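Winter Notes from the Yarn Shelf

Well, February did its thing again, and I have spent most of it at the Clatance library branch, where our knitting circle meets at 2 on account of the good light. We lost the big radiator for a while (long story, ask Bernice Adjei), so everybody kept their coats on and the talk turned to hands and how to keep them warm.
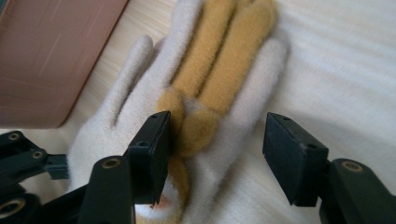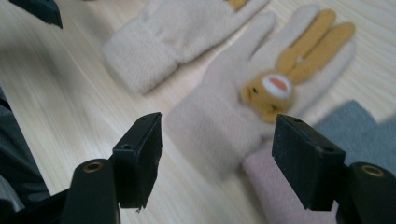

Abdul-Rahman Ofori

I'm a mitten man myself, always have been, but I got talked into trying gloves this year and I have to say, fingers are a pain! The thumb went fine. Then I dropped stitches on the pinkie, ripped it back, and did it over on the bus home. Bernice swears by picking up an extra stitch at the base of each finger so you don't get those little holes, and she's right, darn it.

Our swap bin is open again, by the way. We have 19 skeins of the Aguiar wool left over from the fall sale, mostly blues and one very loud orange, so come dig through it before I take the orange home. If you've got odd needles lying around, bring those too (we're always short on double points). Coffee's on me next time, and Bernice is bringing the ginger cookies.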